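When Robots Come to Work

Think about the last thing that came to your house in a box. Before it reached your door, someone had to find it on a shelf, pick it up and pack it. At the Galden warehouse, that job is now shared between people and robots.

Galden sends out drinks, books, toys and houseplants. For years, workers called pickers walked up and down the rows with a cart. A picker could walk miles in one day. Many of them went home with sore feet.

Now 56 flat, wheeled robots carry the shelves to the pickers. The pickers stand at a table and take what they need. They walk much less, but they also stand in one spot for longer, so Galden gave them soft mats and two extra breaks.

What about robot hands?

Carrying a shelf is simple for a robot. Picking things up is harder. A book is flat and stiff. A plant has leaves that tear. A plastic bottle is smooth, and it bends if you squeeze it too much. Your hand works all this out without you thinking about it. A robot has to learn it.

One way to teach a robot is to let people show it. A worker holds a tool shaped like a robot's hand, called a gripper, and uses it to pick things up. A computer saves how the gripper moved. A company called Lumum trains workers to do this — it is a new kind of job.

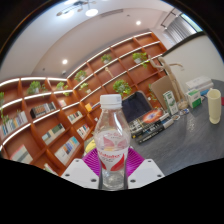

A hand-held gripper with ribbed pink finger pads holds a plastic bottle upright.

Do people lose their jobs?

Sometimes they do. Galden had 78 pickers before the robots came, and today it needs fewer. Some moved to other work in the same building, such as fixing robots or checking orders. Others left. Learning a new job takes time, and not everyone wants to do it.

The people who stayed say the work is easier on their legs. Some of them miss chatting with friends in the rows. A few would like to pick their own music, and that has been allowed since September.

Words to know

Automation: using machines to do work that people used to do.

Gripper: the part of a robot that holds things.

Picker: a worker who collects the items in an order.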